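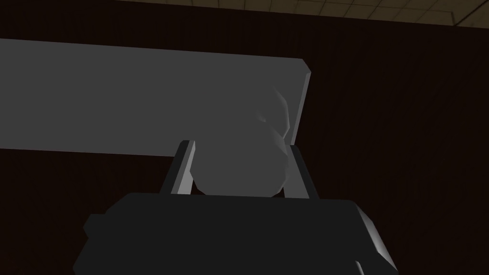 Recording teleoperated demonstrations in simulation

2019-05-01

Use these steps to record pick demonstrations with the Brunum simulator and a hand controller. You need a working Brunum install, the Grusedar teleop package, and a controller with at least one analog trigger. A space mouse will work too, but the gripper then has to be mapped to a button and you lose partial closing.

Set up the controller

Plug in the controller before starting the simulator. Grusedar only looks for devices at launch. Open the teleop panel and move the stick in each direction. The values should return to zero when you let go. If they don't, raise the dead zone one step at a time until the arm stops drifting.

Set the control rate to 20 Hz. The physics runs faster than that, but the recorder writes one row per control step, and the training scripts expect 20.

Choose the wrist view

Most of the driving is done from the wrist camera. Both fingers should be visible along with whatever lies between them. The overhead view helps on the long move across the table, and you can switch to it with the left bumper. Switch back before you start to come down. Depth is hard to judge from overhead, and most bad grasps in our early sets came from operators who stayed there too long.

The lighting in the default room is low. Gray parts on other gray parts can blend together, so turn up the ambient light in the scene file if you can't find an edge. Do this before the session and leave it alone until the session is finished.

Record a demonstration

Press Start on the controller. The arm moves to its home pose and the recorder waits for your first input.

Drive the gripper above the object with the fingers open. Rotate the wrist until the fingers sit on either side of the narrowest part. Come down slowly. If there is a flat part or another object close by, approach from the side with more room, and watch the fingertips.

Squeeze the trigger steadily. When the contact indicator in the panel turns green for both fingers, hold for a moment, then lift straight up. Don't correct the wrist while closing. Small twists at that point show up in the trained policy as a shake.

Press Start again to end the episode. Press Back to throw it away. An episode stops by itself after 60 seconds and is marked as failed.

How many to record

For a single object in random positions, 204 demonstrations was enough for the Dmytriv test set. We split them among 4 operators. Take a break between blocks; tired operators pause more, and the pauses get learned.

Check the files

Run the replay tool on every file before you copy it to the Skorkusbridge server. Replay uses the saved actions only, so an episode that drops the object on replay should be deleted even if it looked fine when you drove it. Long stretches with no motion at the start can be cut with the trim option. Leave the end of the episode as recorded.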